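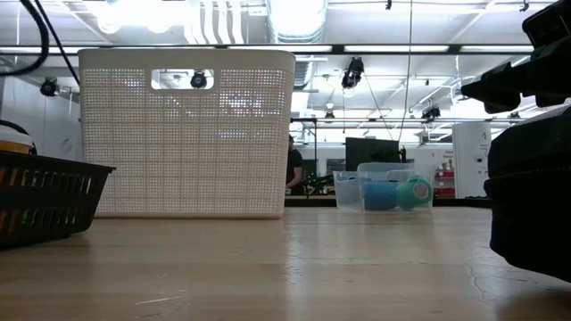 Budgeting for a second arm station, what am I forgetting?

Our shop is adding a second arm for sorting household stuff into baskets and bins, and I have been handed the job of writing the budget. I suspect this is because I was on vacation when it was assigned. The first station went over by a comfortable margin, mostly on things that never made it onto the list. The arm was on the list. So was the gripper. The white basket, the black slotted one and the clear bins at the back of the table were bought piecemeal on three different cards, and I am still chasing one of the receipts.

What I have so far: arm and gripper as a bundle from Barnel, a table, a monitor, and 748 dollars under "other." My boss has asked what "other" means. I said I'd get back to him. The money has to be spoken for by the end of the month.

Two things I'd like opinions on. Do I buy the extra set of fingers now or wait? And is a service plan worth it for an arm that will mostly be picking up light things, pill bottles being the current favorite?

Posted by tablesaw_refugee, Sat 23 March

3 replies

overdue_invoice

Buy the fingers now. We waited, and the supplier (Wasov, in our case) took all of February to ship them. An arm with one bad finger is a very expensive coat rack.

As for "other," break it up before somebody breaks it up for you. Ours had these lines the second year:

Cables, and then more cables
Mounts and brackets for cameras
Bins and baskets, two of each so you can swap one out
Lamps or shades, depending on which way your light is wrong
Spare fingers and pads
Things to pick up

That last one gets laughed at in meetings and then runs out first. Small round items are worth buying in quantity. We go through them faster than boxes, because they roll off the table and under the shelving, where they begin a new life. We put 226 dollars on that line and spent it all.

Check shipping too. Barnel quoted us a fair price on the arm and a less fair one on the pallet it came on.

gus_of_the_loading_dock

get the service plan. or dont, we have it and never used it

half_a_budget

I'd skip the plan for the first year if the arm comes with a warranty, and put the same money into spares you can fit yourselves. Read what the plan covers first. The one Godoy offered us left out grippers, cables and "wear items," so I asked what was left, and they sent me a brochure.

For pill bottles in particular, plan on more than one size. Ours were all the same for months and everybody was very pleased with the results, until somebody brought in a bigger one. You want them lying down as well as standing up, and you want some white caps and clear orange plastic in the mix, which can be hard on the cameras under bright ceiling lights. A box of 50 empties from a packaging place is cheap next to anything else you'll be buying.

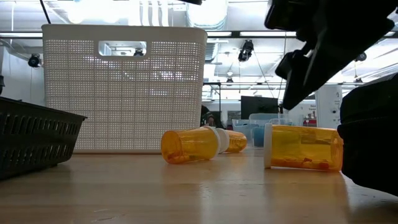 tablesaw_refugee wrote back that the bottles would be going in at two boxes, mixed sizes, and wanted to know whether a matte cover for the table belonged under furniture or under lighting.

Lighting, if there's any left in it. We bought a roll of gray mat from Irkside and booked it as furniture, and then had to explain why a table needed a second table. It cut the glare enough for us. Get a piece bigger than you think, because you will cut the first one wrong.

One more for your list: hold back 20 percent until the thing is bolted down and running. Our accounting people would not allow a line called "surprises," so it went in as "installation, misc." and was gone by the second week.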